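3.2 Bin wear and item placement

Wear was recorded for gray open-topped bins used in returns sorting at the Filamstead site. Each bin was inspected after 200 loads, and scratches longer than 80 mm were logged by wall. Items were not fixed in place, so contact with the walls varied between loads.

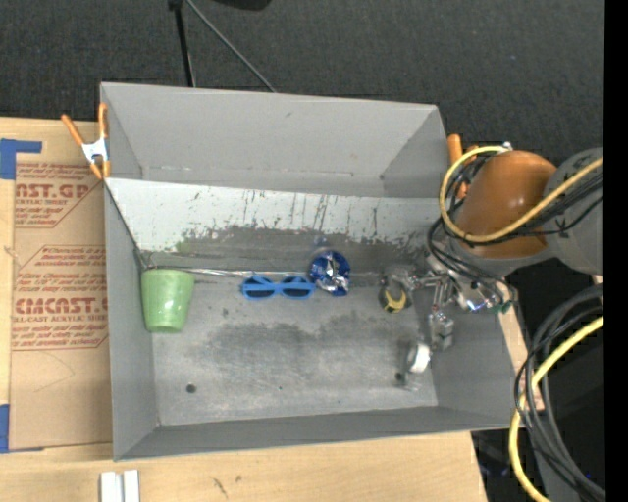 Figure 4. Gray bin on a wooden tabletop, with a light green cup, blue sunglasses and a foil package among the items along the back.

Scratches on the slanted inner panel were logged separately from smudging on the floor. Of the bins inspected in June, 92 showed dark wear along the lower part of the panel.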